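Two Days of Cider in Nollbridge

I went to Nollbridge in April to drink cider, mostly, and to see if the place had grown into the reputation people have been giving it. The last time I went there was one taproom and a bakery that closed at noon.
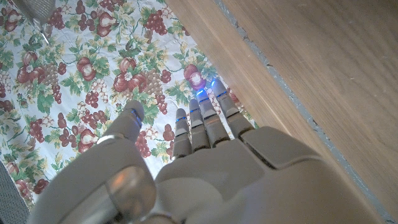 The train gets in a little after eleven, and the station is at the bottom of the hill, so you start with a climb whether you want one or not. I left my bag at the guesthouse and walked over to Tenent, the oldest of the cider makers in town. They work out of a former feed store on the river side. The tasting room opens at noon and the first hour is quiet.

Tenent pours everything in small glasses unless you ask for a large one. I had the dry, the extra dry, and a cloudy one they make from windfall apples. The dry is the one I would buy again. It's sharp at first and then a little salty, and it goes well with the hard cheese they sell at the counter. The cloudy one tasted like the inside of a barn to me, but the couple next to me ordered a second round of it.

A flight of four costs $17. That seemed high until the glasses came, and they were fuller than I expected. I didn't finish the last one.

Lunch was at Ayala, two streets up. It's a narrow place with a short menu and a cider list longer than the food list. I had the pork sandwich with pickled onions and a bowl of white bean soup. The soup needed salt. The sandwich was very good, and I went back the next day and ordered it again. If you go, sit in the back room, where you don't get the draft from the door.

In the afternoon I walked out to the Bundetti orchard. The path follows the river for a while and then goes up through the trees, and it was muddy enough that I was sorry about my shoes. Bundetti has 358 trees, according to the sign at the gate, and they press only their own fruit. They make 1000 bottles of the single-orchard cider each year and sell nearly all of it from the barn. I bought two. My bottle numbers are written on the labels in pencil.

The Bundetti cider is sweeter than I usually like, but it has enough bite to keep it from being sticky. They served it with slices of a dense apple cake. I asked if the cake was for sale and was told only in the fall.

Dinner was less of a success. The pub by the bridge claims to stand on the site of an inn from 1503, and the menu says so on every page. The fish was overcooked and the fries were cold in the middle. They do have Tenent dry on tap, a dollar cheaper than at the tasting room, so I had one of those and went to bed early.

The second morning it rained. I had coffee at the bakery, which now stays open until four, then the sandwich at Ayala, then caught the train at 2:40. Both bottles made it home. I opened one last night with roast chicken and it was better than I remembered from the barn. The other is in the back of the pantry, and I'm going to try to leave it there until the fall.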